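Mollavari Extends Off-Season Storage Service to Drunport Distribution Center

DRUNPORT, October 6, 2023 - Mollavari, a provider of contract storage for retail display and seasonal stock, today announced that its off-season storage service is available at the Drunport distribution center. The service covers the receipt, sorting, repacking and climate-monitored storage of decorative goods between selling seasons. It was previously offered only at the company's Cullinane site, where it has operated since April of last year.

The Drunport center will hold seasonal stock in a dedicated hall with 403 pallet positions. The hall is separated from general storage by an insulated wall and has its own air handling unit. Relative humidity is logged at 16 points and held below a set limit throughout the year. Temperature is logged at the same points but is controlled only during the winter months.

Scope of the service

The service is intended for retailers, garden centers, hotels and property managers that take down decorations at the end of a season and put them up again the following year. Goods are accepted in any carton that can be closed and stacked. Cartons that fail a simple load check on arrival are replaced, and the replacement is charged at the published carton rate.

Each carton is opened once at intake. Contents are sorted by material group, and a storage class is assigned to the carton as a whole. Where one carton contains goods from more than one class, the customer may choose to have it split or to have the stricter class applied to everything inside.

The following storage classes apply:

Class A: rigid goods without surface finish, including plain wood, metal frames and untreated wicker.

Class B: textile goods, including knitted, felted and stuffed items.

Class C: goods with a loose or reflective surface, including tinsel, glitter fabric and metallic fiber.

Class D: goods with electrical parts, including light strings and powered figures.

Class E: goods made with wax, dried plant matter or other material that softens, sheds or attracts pests.

Class C goods make up the largest share of claims in the seasonal storage trade as a whole, in the company's experience. Metallic fibers transfer easily to nearby textiles and are difficult to remove once pressed into a knit. At both sites, Class C goods are wrapped one piece at a time in unbleached tissue and are kept out of cartons that contain Class B goods, unless the customer has asked in writing for mixed packing.
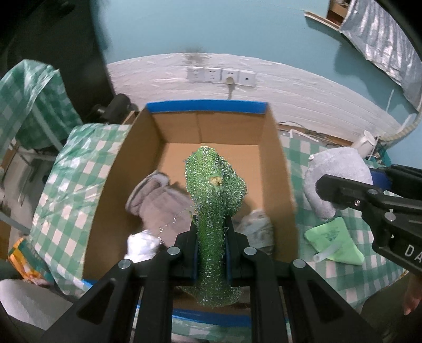 Sparkling green fabric item over an open cardboard box.

Intake and labeling

Cartons are labeled on two adjoining sides and on the lid. The label carries the customer code, the storage class, the intake week and a carton number. Content lists are not printed on the label. They are held in Grara, the stock record system used at all Mollavari sites, and can be viewed by the customer through the existing account page.

Customers already using Grara for general storage do not need a second account. Seasonal stock appears under a separate heading and can be filtered by class, by intake week or by the store or building to which it will be returned. Customers may also add their own notes to a carton record, such as the floor or window where the contents were last used. These notes are printed on the return sheet.

Photographs of carton contents are available as an option. When this option is selected, one photograph is taken with the lid open before any tissue is added and a second is taken after packing. Both are attached to the carton record and kept until the carton is returned or the contract ends.

Return of goods

Return orders may be placed for single cartons, for full pallets or for a defined group of cartons. The standard lead time is eight working days from the order. A shorter lead time can be agreed for customers with fixed opening dates, subject to vehicle space.

Goods are returned in the cartons in which they were stored. Tissue and dividers are included and may be kept for reuse at the next intake. Customers who send back at least one complete set of dividers receive a credit against the next intake charge. Cartons are not unpacked at the delivery address as part of the standard service.

Pallet height for returns is limited to the height of a standard loading door. Cartons in Class C and Class E are always placed on the upper layers. Class D cartons are placed so that the label faces outward, which allows electrical goods to be checked before use by the customer's own staff. 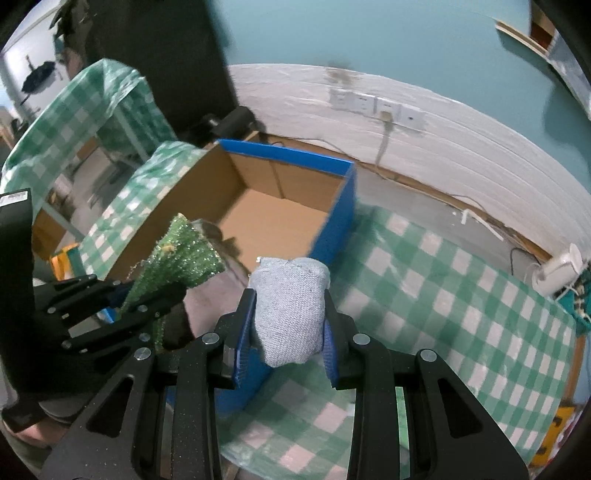

Mollavari Press Office
Media and Customer Information

Handling trials at Cullinane

The packing rules now adopted at Drunport were settled during the first year of operation at Cullinane. Over that period, 40 customer accounts were moved from general storage to the seasonal service. Records for those accounts were used to revise the class definitions, the tissue weight and the number of layers permitted in a carton.

Two changes resulted from this review. First, small textile goods such as pouches, stockings and filled shapes are now packed flat in a single layer wherever the carton size allows. Earlier practice permitted these goods to fill the spaces between larger items, which led to pressure marks on softer knits. Second, upright decorations with a narrow top are now packed on their sides with a tissue roll on both faces. Standing them upright had caused lids to bow when cartons were stacked.

A third proposal, to use molded trays for cone-shaped goods, was not adopted. The trays performed well in stacking tests but reduced the number of pieces per carton by more than customers were willing to accept. The proposal may be reviewed if a shallower tray becomes available.

Pest control follows the same plan at both sites. Monitoring traps are placed along the walls and at the end of each rack row. Class E cartons are held in a quarantine bay before they are moved to the main hall. No chemical treatment is applied to customer goods.

Charges and contract terms

Charges are made up of an intake fee per carton, a monthly storage fee per pallet position and a return fee per order. The storage fee is the same for all classes except Class D and Class E, which carry a supplement. Rates at Drunport match those at Cullinane. Customers who use both sites receive one invoice.

The minimum contract term is one season, defined as the period between an intake and the following return. There is no minimum carton count. Goods not called for return within the contract term stay in storage at the monthly rate until the customer gives instructions. Disposal is carried out only on a signed order.

Insurance is provided up to the limit stated in the general terms. Customers storing goods of higher value may declare them at intake and arrange added cover through their own insurer or through Mollavari.

Availability

Intake bookings for Drunport can be made through the Grara account page or by telephone with the site office. Customers whose goods are now held at Cullinane may request a transfer. Transfers are scheduled with regular vehicle runs between the two sites and are free of charge when no repacking is required.

About Mollavari

Mollavari provides contract storage, repacking and return services for retail and property customers. The company operates distribution centers at Cullinane and Drunport.

Media inquiries: Mollavari Press Office, Drunport Distribution Center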